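4.2. Ce que les gens gardent quand l'ordinateur s'en va

J'en viens à la partie de l'enquête qui m'a le plus occupée, et que je n'avais pas prévue au départ. Notre question initiale portait sur les photos de famille stockées chez soi : combien de dossiers, quels noms de dossiers, quelles sauvegardes. Or dès le troisième entretien, Janaína Fagundes (qui menait la discussion pendant que je prenais des notes, assez mal d'ailleurs) a remarqué que les gens nous parlaient surtout des machines. « Ça, c'était sur l'ordinateur de la chambre bleue. » « Non, sur le vieux, celui d'avant le déménagement. » Les photos avaient une adresse, et cette adresse était un meuble !

J'ai donc repris les transcriptions du début, crayon en main, en cherchant tous les passages où un souvenir est situé par la machine qui le contenait. Il y en a 2409 dans le corpus, contre 2843 où le souvenir est situé par une date ou un événement (Noël, le bac, la naissance du petit). L'écart me paraît étonnamment faible. Je m'attendais à voir la date écraser tout le reste, comme chez Guimarães dans son travail sur les albums papier, mais Adalberto Guimarães étudiait des foyers où l'album était unique et rangé au salon, alors forcément la question du lieu se posait moins.

Le cas de la famille que j'appelle Stevidum (les participants ont choisi eux-mêmes leurs pseudonymes, je décline toute responsabilité) est le plus bavard là-dessus. La mère conserve 3 ordinateurs hors service dans un placard du couloir. Aucun ne démarre. Elle sait pourtant dire, pour chacun, ce qu'il y a « dedans » : les années du collège, le chien, le divorce. Quand je lui ai demandé si elle avait essayé de faire récupérer les disques, elle m'a regardée comme si je proposais de vider une tombe. Son fils, lui, aurait tout porté à la déchetterie depuis longtemps, et ils se sont un peu disputés devant nous.

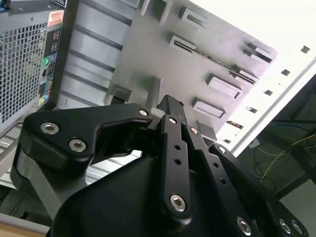
Figure 5. Tour de bureau grise et panneau de châssis gris clair.

Reste la question de la forme des objets, sur laquelle Valquíria Vieira m'a beaucoup poussée pendant la relecture. Est-ce qu'on garde plus volontiers une tour qu'un portable ? Mes enquêtés disent que oui, et leurs raisons sont parfois délicieuses. La tour « tient debout toute seule », elle « ne se perd pas », on peut poser une plante dessus. Un boîtier gris comme celui de la figure 5 n'a pourtant rien de sentimental à première vue, et le métal clair du panneau fait plutôt penser à une armoire de bureau, mais c'est précisément ce vocabulaire-là qui revient dans les entretiens : l'armoire, le coffre, le tiroir. Le portable, au contraire, est comparé au carnet ou au sac à main. On le suit, puis on le remplace.

Je ne veux pas pousser la comparaison trop loin. Ismael Batista m'a fait observer, lors de notre séminaire de février, que les propriétaires de tours sont aussi les plus âgés de l'échantillon et ceux qui disposent d'un placard. Il a raison, et je n'ai pas de quoi séparer les deux effets. Disons que le volume de l'objet et celui du logement jouent ensemble, et que les entretiens en appartement (voir 4.3) vont dans ce sens : on y garde des disques extraits, dans une boîte à chaussures le plus souvent, avec une étiquette au feutre.

Un mot encore sur les étiquettes, que Gleice Paiva a toutes recopiées. Elles sont presque toujours plus courtes que les récits qu'elles déclenchent. « Papa ordi » a donné quarante minutes d'enregistrement. « NE PAS JETER », écrit en capitales et souligné deux fois, n'a rien donné du tout : plus personne dans la maison ne savait de quoi il s'agissait, et le disque est retourné dans sa boîte.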